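How to Dress a Small Artificial Evergreen with Hanging Ornaments

Last updated: 2020-04-15

A small potted evergreen is easier to decorate than a full-size tree, but it goes wrong in its own ways. The branches are short, the pot is light, and two heavy ornaments on the same side will tip it over. I have done these for shop counters and window displays, and this is the order I work in now.

What you need

One potted artificial evergreen. Mine are the soft, feathery kind with fern-like fronds. Stiff needle types work too, and they hold more weight.

Small round ornaments on strings. Stay under 2 inches across. I buy the Cutunen ones in mixed colors, but any light ball will do.

A shallow tray with a rim. Round things roll, and a tray saves you crawling under the table.

Small scissors, spare thread and some dry gravel.

Step 1. Steady the pot

Press down on one of the outer fronds with a finger. If the pot lifts, it needs weight. Most of these plants are set in foam with a gap around the edge, so pour dry gravel into the gap and tap the pot on the table until it settles. I weighed the gravel once and it came to 208 grams for a small pot. If there is no gap, stand the whole pot inside a slightly larger one and fill between them.

Step 2. Open the fronds

Plants that come out of a box are flattened. Start at the bottom and bend each stem out from the center, turning the pot as you go. Leave the top stems for last. Feathery fronds shed a little if you pull on the tips, so hold them near the stem.

Look at it from table height when you finish. Gaps are fine. An ornament needs a gap to hang in, and a plant that has been fluffed into a solid ball gives you nowhere to put one.

Step 3. Sort the ornaments

Put the ornaments in the tray with the strings lying away from each other. If they go in as a heap the strings will knot, and thin thread is miserable to untangle.

Check each string. Tie a fresh loop on any that has come undone, and shorten the long ones. A loop the length of your thumb is plenty on a plant this size. Longer than that and the ornament rests on the frond below it.

Translucent ornaments and solid ones behave differently. The see-through ones want light behind them, so they go toward the outside and up high. Dark reds disappear into green foliage unless they sit well forward.

Step 4. Hang the first one

Take the heaviest ornament first. Hold the plant still with one hand, low down, where the stems come together. With the other hand, slide the loop over a frond and push it in toward the stem until it meets the first fork. Let go slowly. If the frond droops, move the loop farther in or pick a thicker stem.

Do not hang anything from the last inch of a feathery frond. It will hold for an hour and be on the table by morning.

Step 5. Work across, then up

The second ornament goes on the opposite side, a little higher. Keep crossing over like this as you climb. Dagmar Matoušek, who did the June window with me at Treltevden, starts at the top and works down -- her trees look as good as mine, so suit yourself. What matters is that the weight stays even.

Turn the pot after each one. If it will stand against a wall, leave the back bare and put everything in the front half, but add more gravel to the back of the pot first.

Step 6. Fix the loops

For a plant that stays on a table at home, the loops hold well enough on their own. For a shop counter, where people touch things, give each loop a second turn around the stem. I used glue once and regretted it when the colors had to change.

Taking it down

Lift the ornaments off in reverse order, top first, and lay them straight back in the tray. Wind each string around its own ornament before it goes in the storage box. Then fold the fronds upward and slide a paper bag over the plant, open end down. Plastic bags cling to the fronds and flatten them.

Dust before you store it. A hair dryer on the cool setting, held well back, does the job in a minute or two. If the fronds are greasy from a kitchen shelf, wipe them with a damp cloth and let the plant stand overnight before you bag it.

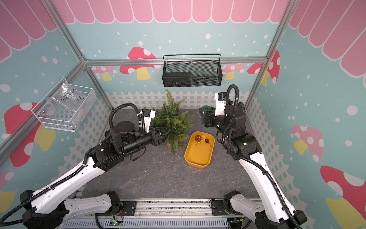 Loops wear out faster than ornaments do, so check them again when you unpack. I keep a card of dark green thread in the same box -- it hides in the foliage better than the gold cord that comes with most sets, and it is easier to knot.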